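Unit 4: Cold Cups, Lids and Straws

Paper cups for cold drinks are lined on the inside to keep the wall from softening. Check the rim before fitting a lid. A dented rim will leak at the seam.

Press a domed lid down at two opposite points, then run a thumb around the edge. The straw goes in last, through the lid opening. Hold it near the top end and keep the other hand off the lid. Our Vikness cups hold 400 ml.
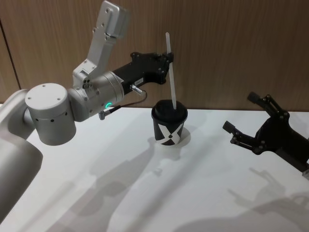

Svenja Hamann asked that long straws go in at a slight lean, as a straight push tends to bend the tip on the base.

Reading for next time: cup sizes, pages 70 on.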